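About Us: Clateo, and how I ended up running it

19/03/2018
By Natália Falcão

Hello, and thanks for stopping by! I'm Natália, and I started Clateo after eleven months of trying to find my brother some help with his drinking (he's fine with me telling you that, he's read this page twice and corrected my spelling).
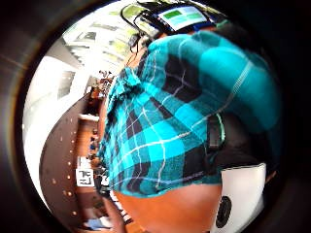 I'd rung everyone I could think of by then. Some places had a waiting list, some wanted a deposit before they'd even tell me what a detox involved, and one put me on hold and never came back. What I wanted was a person who'd talk to me in plain English for ten minutes and tell me who to ring next. So that's pretty much what we do.

We're a small family support service for people worried about someone's drinking, or about tablets that were prescribed for a bad back and are still being taken years later. We're not a clinic. We don't prescribe anything and we can't do a detox, and if you tell us someone has been drinking heavily every day we'll ask you to get them to a doctor before they stop, as stopping suddenly can be dangerous. Please do take that one seriously.

There are 4 of us now, working out of two rooms above the bakery on Cusanmont (the stairs are steep, so ring ahead and we'll meet you in the café next door instead). Three of us have been the worried relative and one of us has been the person everybody was worried about, which keeps the rest of us in line!

Last year we took 700 calls and sat down face to face with 300 families. Some came once, had a cry and a cup of tea and went off with a phone number. Others have been coming to the evening group, Gider, since it began in June. It starts at 7, you don't have to speak, and you can bring a friend. We've also got Kim, our little booklet for teenagers with a parent who drinks, and we'll post it in a plain envelope if you'd like one.

Everything is free. We get by on a small grant and a sponsored walk I complain about every single year.

If you're not sure whether your situation is "bad enough" to ring, ring anyway. Leave a message if we're on the other line and one of us will call you back, usually me.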